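The Coin Slot Is the Specification: Against the Single Piggy Bank

26/06/2020 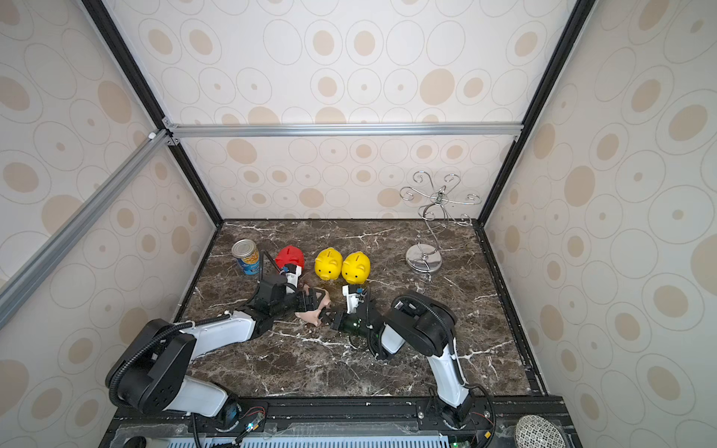
Piggy banks in red, yellow and pale pink on a marble tabletop, with a can of corn and a jewelry stand.

The standard advice on household saving assumes one account, one balance and one monthly statement. The standard piggy bank copies that model: a single vessel with a single slot, into which coins go without any record of purpose. I think the model is wrong for coins, and that a household which still handles cash should run several banks at once, each a different color, each with one job.

The argument starts with labeling. Money in a single bank is undifferentiated. If a child is saving for a bicycle and a parent is also dropping in laundry change, the contents cannot be separated later except by memory, and memory of coins is poor. A second bank fixes this at the point of deposit. Color does the work of a ledger heading and can be read from across a room by a person who cannot yet read words.

Two banks of the same color are a harder case. Identical yellow pigs look like an error in the system, and some writers on home budgeting would tell you to replace one. I would keep both. A matched pair is useful where two people save toward the same goal and want separate totals. Position then has to carry the distinction, left for one saver and right for the other, and the rule must be stated once and kept.

The usual objection is clutter. It deserves a proper answer, because the surface on which these objects end up is rarely dedicated to them. Small household goods collect where there is a flat place to put them. A can of corn and a jewelry stand will share a tabletop with coin banks in plenty of homes, and the instinct is to sort everything by category and move it out of sight. For the can, that instinct is sound: food goes in a cupboard. For the bank it is a mistake. A coin bank in a closed drawer receives fewer coins, and receiving coins is its entire function.

The jewelry stand is the better comparison. Hooks on open arms hold each necklace where it can be seen and reached, and the owner accepts some visual noise in return. Coin banks should be held to the same standard. They belong at hand height, with the slot facing up and clear of anything stacked above.

I kept a tally for one year, beginning in February, in a house in Gerkovden. The first half of the year used one bank on a closet shelf and took in 2279 coins. The second half used 5 banks on an open table and took in 2912. The household and its shopping were the same in both periods. One house proves little, and I claim only that the result points in the direction the argument predicts.

Material matters less than the catalogs suggest. Osine and Quintero both sell banks with counting lids, and Kisley makes one with a lock. A counting lid reports a total that a person could get by emptying the bank twice a year. A lock addresses a problem of trust that a lock will not solve. The features worth paying for are a slot wide enough for the largest coin in use, a base that does not slide on polished stone, and a removable plug.

The upper limit, in my view, is 6. Beyond that number the colors begin to resemble one another, the purposes begin to overlap, and coins go into whichever bank is nearest. A household that wants a seventh should first empty the one it uses least and give that bank the new job.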